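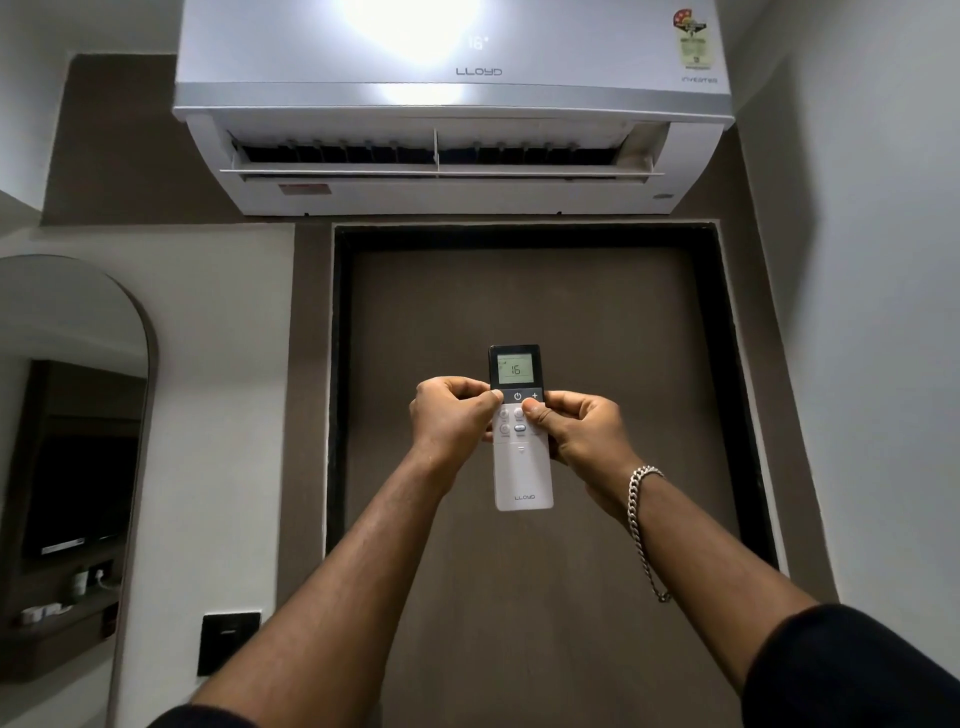

The remote says 16, the display on the unit says 18.

I have strong feelings about the number on that remote. I grew up in a house where touching the thermostat was about as serious as touching the stove, so maybe I'm not neutral. But I really think most of us run our air conditioners way too cold, and we do it because of how the remote works on our brains.

You come in sweaty and cranky, you grab the remote, and you go down, down, down until it feels like you've made your point. Sixteen! As if asking for 16 will get you to a nice 24 any quicker. With a lot of plain old units it won't, the thing just keeps going past comfortable, and half an hour later you're on the couch in a sweatshirt (been there, more than once, in February).

My friend Dong-geon Jeon thinks I'm being a scold. He lived for a while in Tefera, where summer nights don't cool off at all, and he says a cold bedroom is the one luxury he'd never give up. Blanket up to the chin, room like a cave. I get it! I've slept over at his place and I slept great. I also woke up with a throat like sandpaper and paid 27 bucks for a scarf the next morning.

Then there's the bill. My worst month last year was 283, and that was for a one-bedroom with the door shut. I moved the setting up to 25, put a cheap fan in the corner, and I honestly stopped thinking about it after a few days. Your body gets used to it. Mine did, anyway, and I'm a big baby about heat.

What bugs me most is the arguing. Offices, buses, my aunt's living room in Dravholm, there's always one person freezing and one person holding the remote. I'd like the person holding it to ask first. Start at 25, wait twenty minutes, and then if you're still melting go ahead and press the minus button. I'll go get my sweatshirt.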